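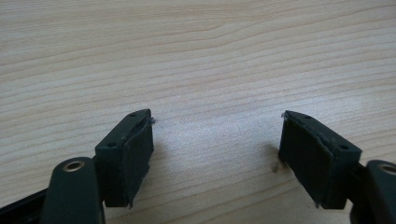 Volker Gerlach reckons we should send the Drarik kit back and ask for the bonded pads, and his note on Friday was blunt about it: a hand-held gripper that needs new rubber this early is going to cost more in pads than in purchase price. I don't agree yet, but the point stands and I've put it at the top so it gets answered.

Notebook, May. Drarik hand-held gripper kit, on trial from Caldeira. Bench 7, Mernerstead.

State of the fingers. Both pads have rough edges. Left pad has a small torn bit at the upper corner and a little flap at the bottom, down at table level. Right pad has a pale fleck of frayed stuff at the tip. Flat faces still usable as far as I can judge. Finger blocks themselves are plastic, two screw holes showing in the top of each, no complaints there. Bushings in the linkage arms are brass or bronze coloured. Kit sheet doesn't give the alloy – asked Caldeira, no reply yet.

Log so far:
Open and close, no load: more than 2114 cycles on the counter by end of day. No binding noted.
Pick and place, plastic tubs: 200 picks, two dropped, both when I came in at an angle.
Pick and place, card sleeves: 60 picks, none dropped. Pads left marks on four of the sleeves.

Trigger feels stiff for the first part of the travel, then goes light. Hondton had the same remark in their write-up of the earlier version and cured it with a softer return spring. Would like to try that before we score the handling. Spring is not in the spares bag.

On the pads. Caldeira offer two sorts, glued and bonded. We were sent glued. The quote prices bonded pads as a full finger swap, so a worn pad means a new finger. Glued can be peeled and replaced at the bench. That is the bit Volker's sum leaves out. Need the pad price on its own before either of us can claim to be right.

To do
– trim the loose bits, log the date, carry on with the same pads
– repeat the tub run square on
– ask for the spring and a single pad price
– dry wipe against damp wipe, see if the sleeve marks go

Leaning towards keeping the kit for the rest of the trial. Not signing the order form until the pad price is in.

Search notebook
Enter a word or bench number
Go

Recent entries
Caldeira quote, second version
Return springs, what Hondton used
Card sleeves: marks and how to score them
Bench 7 lighting

Last updated: Friday, 16:40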